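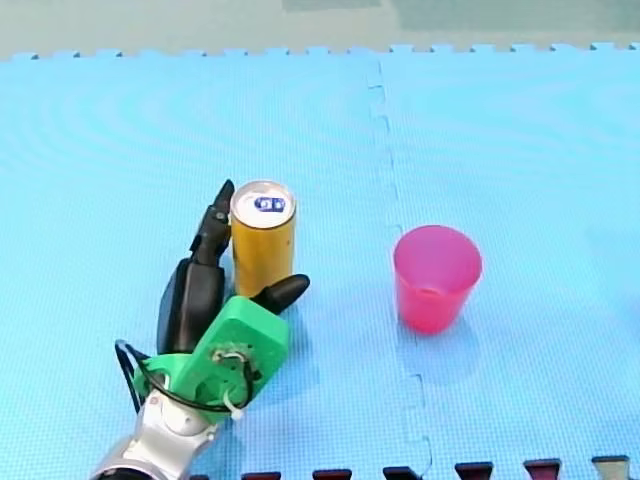
Green gripper at the yellow can, pink cup to the right, blue mat.

Cable routing and zip ties on printed grippers: what is your rule?

Posted in: Cells, Fixtures and Good Practice

tabletop_jatska
18/02/2019
We are rewriting the bench rules for the Jatska arms and I want opinions before it goes up on the wall. The draft says:

Cable must have a service loop at the wrist. Loop must not reach past the finger side of the printed plate.
One zip tie minimum on the plate, tail trimmed flush.
No loose objects within reach except the ones in the task.
Foam mat seams checked before each session.
Run the wrist to both limits by hand before power on.

The photo is our current setup. The cable loops out on the left of the plate and comes back across it to the fitting. There's a white tie low on the plate. I think it passes. A coworker says the loop is too big. What do you all do?

bavell_bench
Too big for me. Our rule at Bavell is that the loop has to stay inside the outline of the gripper when you look at it straight on. Yours sticks out to the side. Sooner or later it will hook something on an approach from the left, and the connector takes the load.

nurer411
I disagree with that. If you keep the loop inside the outline on a small plate, you end up bending the cable tighter than it wants to go. We did that at Nurer and lost 2 cables in January, both broken inside the jacket right next to the tie. Since then we let the loop hang out and just plan the approach so it comes in from the other side. No failures yet.

bavell_bench
Planning the approach is fine until somebody else teaches a path and doesn't know about the loop. A rule should work when the person who wrote it is on vacation.

nurer411
Then write the approach side into the rule. Put a tape mark on the arm.

tabletop_jatska
Approach side is a fair point, I can add that. The can is between the fingers there with the tall one on the left, so the loop is on the outside of the tall finger. A cup sitting to the left would be the problem case. The cup is on the right in this layout.

plate_and_pin
Different question. Is one tie enough? Our inspection sheet asks for two, one at the fitting and one where the cable leaves the plate. With only one the cable can pivot around it.

tabletop_jatska
Only one that I'd count on that plate. The draft says one minimum. I could go to two.

plate_and_pin
I would. And don't pull them tight. Snug enough that the cable doesn't slide, loose enough that you can turn the tie with your fingers.

kvoldljos
The Ásgeirsdóttir checklist has a line on the mat that people skip. Objects don't go across a seam. A tile edge can lift a little and a tall narrow can will lean, and then you are chasing a grasp problem that is really a floor problem. In your layout the seam runs between the can and the cup, so both are fine.

bavell_bench
Agree on seams. I would go further and say no foam under the objects. Use a hard board. Foam gives when a finger touches down and your height is off by nearly 5 mm on a bad day.

kvoldljos
Foam also saves the fingertips when the height is wrong. We replaced a lot fewer of them after we went to foam. I would keep it.

bavell_bench
Printed plates and fingertips are cheap. Bad data isn't.

tabletop_jatska
Staying on foam for now, the mats are already bought. Revised draft: two ties, approach side marked with tape, nothing placed on a seam. Loop size I am leaving open until I can measure the bend on all 4 arms. I'll post the numbers when I have them.

nurer411
Measure with the wrist at the limit. At the middle they all look fine.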